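Wudari ya alquila su kit de recogida para mesas, con dos pinzas, brazo ligero y el programa Flanar incluido. La novedad de mayo es el alquiler: hasta ahora solo venta. Plazo mínimo, 14 días. Nos lo han dejado probar en el local de Undville, una mañana larga, con café malo y bastante gente entrando y saliendo.

Lo primero, el montaje. Rápido. Dos maletas, una base con mordaza, cables marcados por colores. En la hoja pone 17 minutos y nos salió algo más, culpa nuestra, que apretamos la mordaza al revés. El programa arranca solo y pide tres cosas: altura de la mesa, zona de trabajo y lista de objetos. La lista se puede dejar en blanco. Entonces el kit trabaja "a ciegas", como dicen ellos, y agarra lo que encuentra según forma y tamaño.

La prueba que propone la casa es la de mesa doméstica. Objetos normales, de cocina, de baño, de compra, repartidos con hueco entre uno y otro. Nada de cubos de colores ni piezas de laboratorio. Mantel de cuadros rojos y blancos, de plástico fino, con sus arrugas y sus brillos — en Wudari insisten mucho en los brillos, porque confunden a los sensores baratos. Encima, entre otras cosas, una tetera negra, un cepillo de dientes azul claro y una bolsa de bebida con tapón, tumbada.

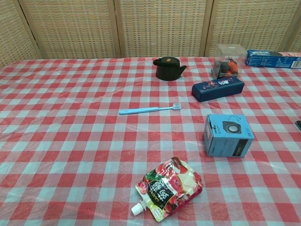
## Qué tal agarra

Cajas: bien. Sin más historia. Las coge por el lado corto y las deja rectas, incluso cuando están giradas respecto al borde de la mesa.

El cepillo, regular. Es plano, pesa poco y la pinza de serie baja demasiado. Falló 2 veces y a la tercera lo levantó por el mango. Con las puntas finas (se pagan aparte) mejora, según el técnico; no las teníamos allí.

La bolsa blanda es lo que mas nos interesaba. El modo suave aprieta poco y corrige sobre la marcha. La levantó entera, colgando de un lado, y la soltó en la bandeja sin golpe. Lento, eso sí. Para un almacén con prisa no vale.

La tetera la dejamos para el final. Por el asa, bien. Por el cuerpo, el kit avisó de agarre inseguro y se paró, que es lo que tiene que hacer.

## Condiciones

- Alquiler mínimo de 14 días, prorrogable por semanas.
- Formación incluida: 3 horas, presencial o por videollamada.
- Puntas finas y bandeja extra, aparte.
- Recogida y devolución a cargo del cliente fuera de Undville.
- El mantel no entra en el kit, lo preguntamos.

El precio va por presupuesto, no hay tarifa pública todavia. La competencia directa sería el equipo de Cheetham, que tiene más alcance pero solo se vende, y pide mesa propia atornillada al suelo. Para una escuela o un taller pequeño eso ya descarta bastante.

Pendiente: manual en castellano completo. El que nos dieron salta al inglés en la parte de calibración, justo donde más falta hace. Wudari dice que la versión corregida sale con la próxima actualización de Flanar, sin fecha cerrada. Las reservas se piden por formulario en la web de la empresa o en el mismo local, por las mañanas.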